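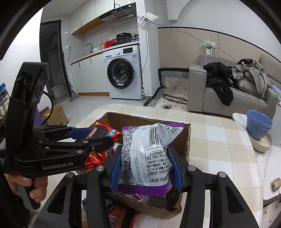

Last updated: July, 4.40 pm

Home | Threads | Replies | Media | About

Edin Vidmar
July

Back from the Dreveck open day and my feet hurt, but I have to tell you about the grippers before I forget the good bits!

1/ Most of the crowd went straight for the big welding arm in the Goossens hall. Fair enough, it's loud. I spent nearly all my time on the hand-held grippers, the kind a person works so that a robot can learn the job from the recording later.

2/ The job is unpacking snacks. One gripper for each hand, an open cardboard box on the table, and out they come. Purple-and-white bag in the blue-padded fingers, the other gripper going in for the red Oreo packet. Lovely to look at if you're me.

3/ Bags are the hard part (I asked). A carton has sides you can push on. A bag of snacks folds wherever it likes, and if you squeeze too hard you've got crumbs.

4/ They let visitors have a go in the side room. I managed 2 packets out of my first box and dropped 3. A girl who was maybe nine went after me and cleared the lot. Massive cheer.

5/ It's a funny feeling, by the way. Your wrist wants to do all the turning and you have to keep telling your elbow to join in. After ten minutes I was picking up my coffee cup with two stiff fingers.

6/ Really liked that it's done on an ordinary table with a checked cloth on it, washing machine and sofa in the background. Homes are where this stuff will have to cope, so good.

7/ Someone asked how many goes you need before a robot gets any use out of it. The woman from Triso said they'd done around 125 boxes for one small test and she'd call that a warm-up. Blimey.

8/ Also saw the Vasov sorting belt, 60 parcels a minute, very smooth. Will do a separate thread on that when I've found my notes.

9/ If you missed it, they're hoping to run another in the autumn. Go early, the queue for the grippers was out of the door by eleven. And wear comfy shoes!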